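# La bolsa de Gresance

Yo quería empezar por la basura. Mi hermana decía que por los libros y mi madre, por teléfono, que por las ventanas, pero la basura me parecía lo más emocionante de todo el local, y no exagero: llevábamos 14 meses alquilándole aquel bajo de la calle Plomen a una señora de Brallel y jamás había visto el suelo de debajo del soporte del cubo. ¡Catorce meses pasando la fregona alrededor! Teníamos que entregar las llaves en octubre, faltaban 25 días, y yo me levanté esa mañana con unas ganas de mover cosas que no me cabían en el cuerpo.

—Te va a durar hasta las once —dijo mi hermana.

Llegó con café y con un rollo de papel de aluminio debajo del brazo. Lo del aluminio era invento suyo. Forraba con él todo lo que fuera a ensuciarse: bandejas, cajones, una vez el alféizar entero para trasplantar un geranio. Lo arrugaba primero con las dos manos, con un ruido tremendo, y luego lo iba abriendo y apretando contra las paredes de lo que tocase. Yo me había reído mucho de aquello hasta que la vi vaciar una bandeja de posos tirando de una esquina, sin mojar un trapo siquiera, y desde entonces soy una conversa.

Así que pusimos música y nos repartimos el trabajo. Ella forraba, yo embolsaba. Sacamos una caja de cartón para lo que se quedaba con nosotras y otra para lo que iba a Gresance, a casa de mi madre, que había prometido guardarlo todo sin preguntar (preguntó, claro, preguntó por cada cosa, pero lo guardó).

Las bolsas merecen un párrafo, y si esto lo lee alguien que no disfruta con las bolsas, que se lo salte. En un cajón del fondo guardábamos las de la compra, blancas, finas, dobladas en triángulo por mi hermana y hechas una bola por mí. Había de la frutería, de la farmacia y de Kárason, la ferretería de la esquina, donde el primer día nos vendieron las bisagras. Metí el brazo hasta el codo y salieron y salieron, y me pareció maravilloso que ocuparan tan poco cuando estaban quietas. Elegí una grande con letras rojas. La sacudí para que cogiera aire, se infló de golpe y se quedó un segundo en alto, enorme, ¡con toda la luz dentro! Llamé a gritos a mi hermana, que vino corriendo creyendo que me había cortado.

—Es una bolsa —dijo.

—¡Pero mírala!

La miró. Y he de decir en su favor que la miró bien, con el café en la mano, hasta que la bolsa se desinfló y la cogí por el cuello y empecé a retorcerlo.

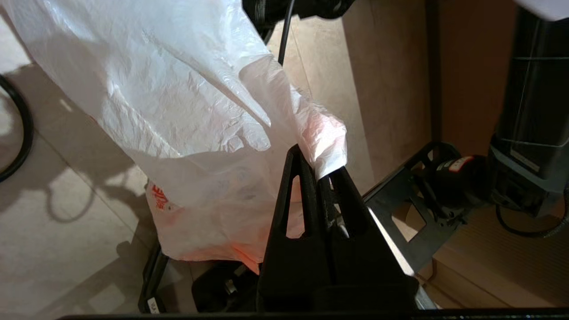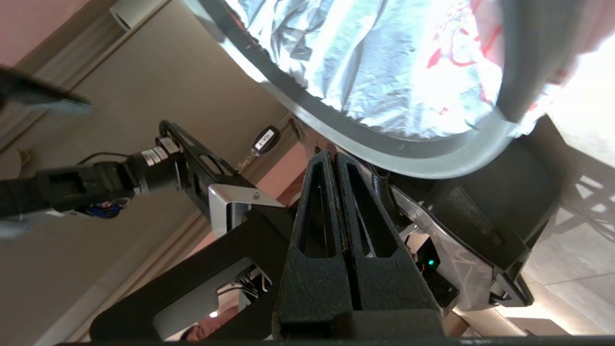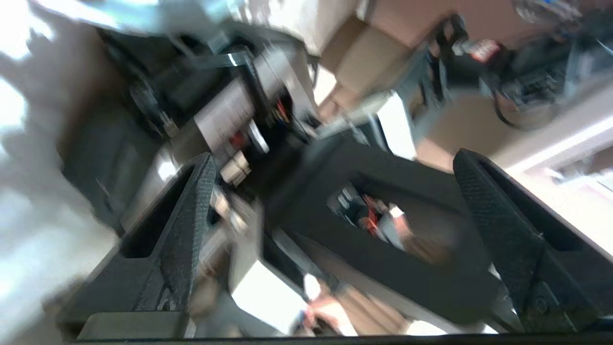 *La bolsa blanca en la primera, el forro de aluminio en la segunda; la caja de cartón asoma en la tercera.*

A las once seguía con las mismas ganas, que conste. Habíamos cerrado ya varias bolsas y yo le había cogido el punto al nudo: se retuerce el cuello hasta que se pone duro, se le da la vuelta sobre sí mismo y se aprieta con el pulgar. Mi hermana hacía dos orejas, como en los zapatos. Discutimos un buen rato sobre cuál aguantaba más y lo resolvimos bajando las escaleras del patio con una de cada clase, al trote, cantando. Aguantaron las dos. Qué escaleras tan bonitas, por cierto, no me había dado cuenta de que los peldaños estaban gastados justo por el centro.

Al volver retiramos por fin el soporte. Yo había imaginado mil cosas debajo: monedas, el pendiente de mi hermana, un mapa. Había una baldosa. Una baldosa clara, igual a las demás, solo que sin pisar, y en una esquina, pegado a la junta, un papelito doblado en cuatro.

—Ábrelo tú —dijo ella.

—No, tú, que has forrado más.

Lo abrió. Era un recibo de una tienda de Brallel, 215 de algo, la moneda ya no se leía, y por detrás alguien había escrito a lápiz: «pilas, hilo, pan para 15». Ninguna de las dos reconocía la letra. Tenía que ser de los anteriores, o de los anteriores a los anteriores, de alguien que un día dio de cenar a quince personas en aquel bajo donde nosotras, cuando venían cuatro, sacábamos el taburete de la ducha.

—¿Dónde los sentarían? —preguntó mi hermana.

¡Y ya no hubo manera de seguir limpiando! Nos pusimos a colocarlos. Seis a lo largo de la pared, en un banco que le pedirían al bar; tres en el escalón de la puerta, los que fumaban; una tía mayor en la única silla con brazos. Un niño dormido encima de los abrigos. El del hilo tenía que ser el que cosía algo en el último momento, un dobladillo, un mantel hecho de dos manteles. Mi hermana insistía en que las pilas eran para una radio y yo, en que eran para un tren de juguete que daba vueltas por debajo de la mesa con la sal encima, y lo vi tan claro que hasta encogí los pies.

Comimos tarde, de pie, pan con queso y unos tomates que olían a verano. Guardamos el recibo en la caja que se quedaba con nosotras, entre dos platos, y después lo volvimos a sacar y estuvimos leyéndolo otra vez.

—Podríamos hacerlo —dijo ella con la boca llena—. Antes de dar las llaves.

—¿Quince?

—Quince. Tenemos aluminio.

Fui a por el lápiz. En el reverso del recibo casi no quedaba sitio, así que empezamos la lista en el costado de la caja, con letra grande: mi madre la primera, luego la frutera, luego la señora de Brallel, que seguro que traía postre. Íbamos por el noveno invitado cuando mi hermana se acordó de que el pan había que encargarlo con tiempo y salió disparada hacia la calle, con las manos todavía brillantes de tomate, y yo me quedé gritándole desde la puerta que preguntara también por las pilas.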